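# The Glassware Corner, August

The Figueroa table has been in service for 297 washes now, by the tally on the door, and the squiggly top still hides crumbs better than any surface has a right to. I bought the top from Kama because it was the cheapest one left, and I've had to defend the choice ever since.
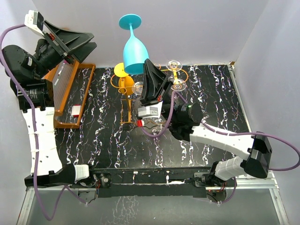 *Orange rack at upper left, orange-yellow glass rack at the back, purple veins everywhere.*

A few notes for anyone furnishing a drying corner of their own:

**The tray.** I went through the Nuline catalog, all 863 pages, before settling on orange. I regret the evening more than the color.

**The glass rack.** Wire, with a tall stem and round arms - it looks like a small tree that has given up on leaves. Hernever sells a similar one in gray, for people with self-control.

**The walls.** Pale lavender-gray, three of them. The paint chip had a grander name. It took 3 coats and nearly all of my patience.

**Next month.** Mugs. I own too many, and the cupboard door has started opening by itself at night.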